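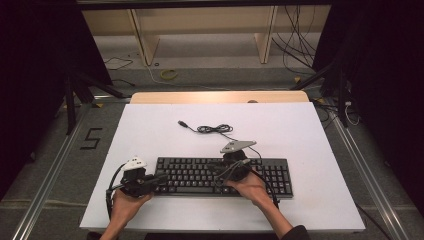
Equipment / Hand-held grippers / Evaluation notes

Irkura Gripper Pair, keyboard task
Reviewed by Fitzgerald Schumacher, Barstead

Irkura sells this pair as a way to collect two-handed training data without a robot in the room. A person holds a gripper in each hand and works on a real object, here a full-size keyboard on a white board. A policy is then trained on the recordings. The listing claims 200 demonstrations are enough for typing. I have my doubts.

Our first set, recorded in October, had 200 demonstrations from one operator. The trained policy typed the right five-letter word in 21 of 600 trials. Irkura blames our operator. Maybe so, but the listing says no training is needed.
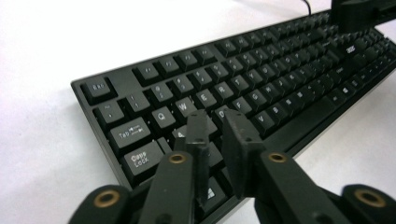 Finger width is my other complaint. Keys sit close together, and a wide fingertip can cover the one you want to see. Irkura's method paper reports success per word and leaves out errors per key, so there is no telling how many near misses were dropped.

Toria mounting kit sold separately. Loan units: ask Schumacher at the Barstead equipment desk.

Page updated February 17, 2021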